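I finally replaced the spoon

For most of the winter I stirred everything with one spoon. It came from a set of four my aunt left me, and the other three went missing during two moves. In January the handle came loose, and for a couple of weeks I pushed it back on every morning and pretended that was fine. Then the metal part dropped into a full pot of oatmeal and I gave up.

I don't like shopping for small things. A big purchase gets a whole weekend of thought, but a spoon you are supposed to just grab. I went to Kustent on a Tuesday after work and stood in the aisle longer than I want to admit. They had plain steel ones in packs of 40, meant for caterers. They had a Lirell set in a gift box. I didn't want either.

Farzana Munshi, who I used to share an office with, told me to look for one with a thick handle. Her hands get stiff in the cold and she says a thin handle is the first thing she notices in somebody else's kitchen. My hands are fine so far, but a thick handle is nicer to hold, and it is easier to find in a full drawer. I ended up with a pale one that has a knob of a top and a metal bowl.

The white bowl I already had. It is plain and round, a little off-white when you look closely, and it gets used for nearly everything - soup, cereal, beaten eggs, the last of the rice. I have a black cloth I put down on the table so I'm not wiping up rings all the time. White on black also means I can see a spill right away.
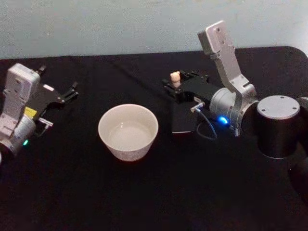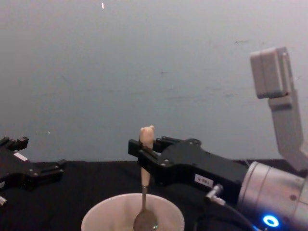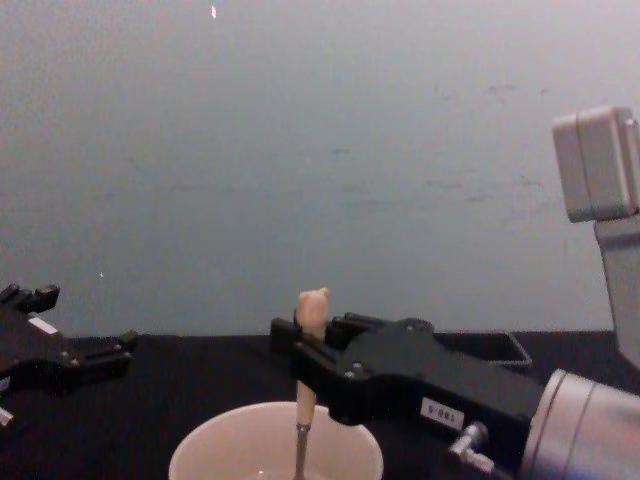 Does a thick handle make a spoon tip out of the bowl?

It depends on the weight of the handle and how high the side of the bowl is. A heavy handle in a shallow dish will slide out and land on the table. In a bowl with steep sides a spoon mostly stays put, but I still set mine down next to the bowl when I walk away.

I wash the new one by hand. The old one went through the dishwasher for years and I think that is what loosened the handle, though I can't prove it. Hajar El Sherbiny read my last post and wrote to say she reglued hers with a food-safe epoxy and it has held for 3 years. I might try that on the old one. Right now both parts are in a jar on the windowsill with some rubber bands and a key I can't identify.

What I would do differently is measure the drawer first. The divider I have is from Holard, and the slots are made for flat cutlery. A handle this thick sits on top of the forks and catches when I pull the drawer open. For now the spoon lives in the crock by the stove with the spatulas.

Next on the list is the can opener. It still works if you go around the can twice, so I'm in no hurry. If you have one you like, leave a comment and say how long you've had it.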